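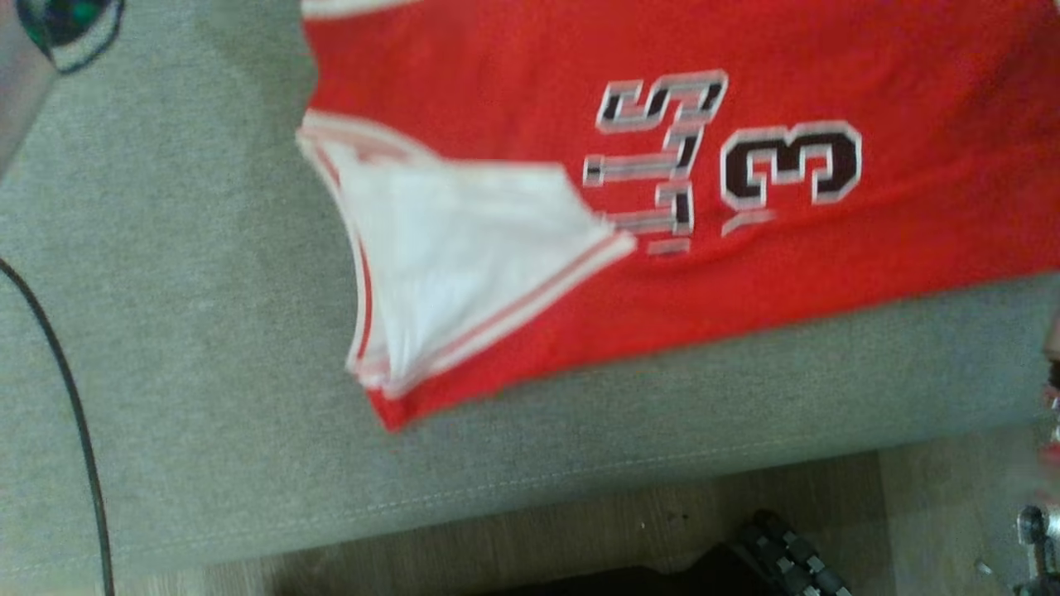 四、开放日演示布置与操作（叠衣演示段）

适用：Hutetti 双臂平台，Piltis 控制软件。本节只讲开放日当天的演示，日常采集看第二节，维护看第六节。
修订：2025年8月23日，Florante Macapagal。上一版里的停机顺序有错，作废，打印件请撕掉。

4.1 开门前

1. 到场先开总电源，再开控制柜，再开操作台。顺序别反。反了 Piltis 会报通信超时，得全部关掉重来。
2. 控制柜绿灯常亮后等 90 秒。没到 90 秒不要点“连接”。
3. 登录用“演示”账号，不要用自己的账号。演示账号锁了速度上限，自己的没锁。
4. 左右臂分别回零。先左后右。回零时双臂会向外张开，旁边不能站人。
5. 查电池：头部相机模块低于 80% 就换备用的。充电座在操作台右手边抽屉里，钥匙问 Ye-seo Moon。
6. 夹爪空夹三次，听声音。有“咔”一声的，停用，换备件，写在交接本上。
7. 急停按钮两个都要按一遍再复位。操作台一个，观众侧一个。观众侧那个去年11月换过，旋转方向跟老的相反，往右拧。

注意：急停没测过，不开门。没有例外。

4.2 场地

1. 演示用沙发和衣物，不用桌子。沙发坐垫推到底，和靠背之间不要留缝，衣角容易掉进去。
2. 沙发脚对准地上的胶带。胶带磨没了就重新量，底座前沿到沙发前沿 81 厘米。
3. 线缆理顺再开始。经过双臂工作范围的线，能挪就挪，不能挪就留够余量，不要绷直。
4. 隔离带拉到立柱外侧。小朋友会从下面钻，下面那条也要拉上。
5. 灯全开，窗帘拉上。下午太阳斜进来时识别会飘，颜色深的衣服尤其明显。
6. 大屏接头部相机画面，不接操作台桌面。上次接错了，观众看了十分钟邮箱。

4.3 衣物准备

演示衣物放在灰色周转箱里，每场用一件，备两件。

1. 球衣、T恤、毛巾都可以。带拉链、带金属扣的不用。
2. 有大号数字或字母的衣服观众看得清楚，优先用。红色球衣那件效果一直不错，印着大大的“3”，后排也认得出来。
3. 衣服横着放、斜着放都行，不用摆正。摆太正了反而没什么可看的。
4. 袖口或袖窿有翻折的，不用提前抚平。系统会先找边。
5. 网眼面料比较滑，夹持力调到“中”。调到“高”会留印子，调到“低”容易脱。
6. 一场下来衣服抖一抖再放回箱里，别团着塞进去，下一场的人还要用。

提示：观众想放自己的外套上去试，可以，先掏空口袋。钥匙、耳机、笔，都掉过。掏出来的东西放托盘，别放沙发上。

4.4 演示流程

整场控制在一刻钟内，讲解和操作分两个人。

1. 讲解员先开口，操作员不动。讲完安全须知再使能双臂。
2. 操作员点“演示—衣物—开始”，报一声“使能”。讲解员回一声“收到”。
3. 头部先扫一遍坐垫，大屏上会出轮廓框。等轮廓框稳定再往下走，框还在跳就点“重扫”。
4. 右臂先靠近，停在衣物上方。讲解员这时候介绍抓取点是怎么选的，一两句就够。
5. 点“继续”。右臂夹住一侧边缘，左臂随后跟上。
6. 双臂提起、展开、放下。放下后系统再扫一次。
7. 对折。折一次就行，折两次时间不够。
8. 双臂退回待机位。操作员报“停”，松开使能。
9. 提问。提问期间双臂必须是未使能状态，观众可以靠近隔离带，不能过带。

抓空了怎么办：不要手伸进去帮忙。点“退回”，双臂退到待机位，重扫，再来一次。连着三次抓空就换衣服。观众其实不介意看它重来，讲解员接着讲就是了。

夹爪脱手：同上。衣服掉地上的，先松使能，再捡，捡完把沙发前面的地也看一眼，有杂物一并清走。

画面卡住：看操作台左下角的帧数。帧数为零是相机线松了，松使能以后再去插。帧数正常是大屏的问题，拔插大屏那头。

警告：双臂使能时，任何人不得进入隔离带以内，包括操作员自己。要进去，先松使能，再报一声，等对方应了再进。

4.5 讲解要点

不用背稿，意思到了就行。

布料难在没有固定形状。同一件衣服放两次，样子就不一样。杯子不会这样。
它主要靠头上的相机看，手腕上的相机补近处。
现场速度是调慢过的，给大家看清楚，也是安全要求。
不要说“已经可以进家庭了”。有人问就说还在研究阶段。
不要报成功率。各场条件不一样，报了对不上。
问价格的，请去前台留联系方式，Trondex 的同事会回。
问夹爪的，夹爪是 Śliwiński 配的，规格书在接待台第二层，可以翻，不能带走。

能不能拍照：可以。关闪光灯。闪光灯会让轮廓框乱跳，开场前务必讲，讲两遍。

4.6 两场之间

1. 松使能，双臂留在待机位，不用断电。
2. 摸一下肩部电机外壳，烫手就歇一场，把风扇打开。
3. 坐垫拍平，位置歪了推回胶带处。
4. 衣服换一件或者重新放一次，随手放，不要叠好再放。
5. 日志点“另存”，文件名写场次。别用默认名，默认名会复盖上一场。

4.7 收场

1. 双臂回收纳位，等操作台显示“已收纳”。
2. 松使能，退出 Piltis，再关操作台，再关控制柜，最后总电源。跟开机正好倒过来。
3. 夹爪指垫用干布擦，不用酒精，酒精会让胶垫发硬。
4. 头部相机盖上镜头盖。盖子在周转箱里，用绳子栓着的那个。
5. 电池全部上充电座。
6. 隔离带收好，立柱靠墙。
7. 交接本写三样：哪件衣服用了、抓空几次、有没有按过急停。按过急停的写明是谁按的、为什么按。
8. 抽屉钥匙还给 Ye-seo Moon，人不在就放前台信封里，写名字。

附：常见报错

E-03 通信超时：开机顺序错了，见 4.1 第 1 步。
E-07 轮廓丢失：光线变了，或者衣服滑出坐垫。拉窗帘，重放衣服，重扫。
E-11 夹持力异常：多半是指垫移位。松使能后按回去，空夹三次。
E-12 关节限位：沙发放太近。重新对胶带。
其他代码：拍下来，不要自己清除，发给 Florante Macapagal，当场演示改播录像。录像在操作台桌面“备用”文件夹。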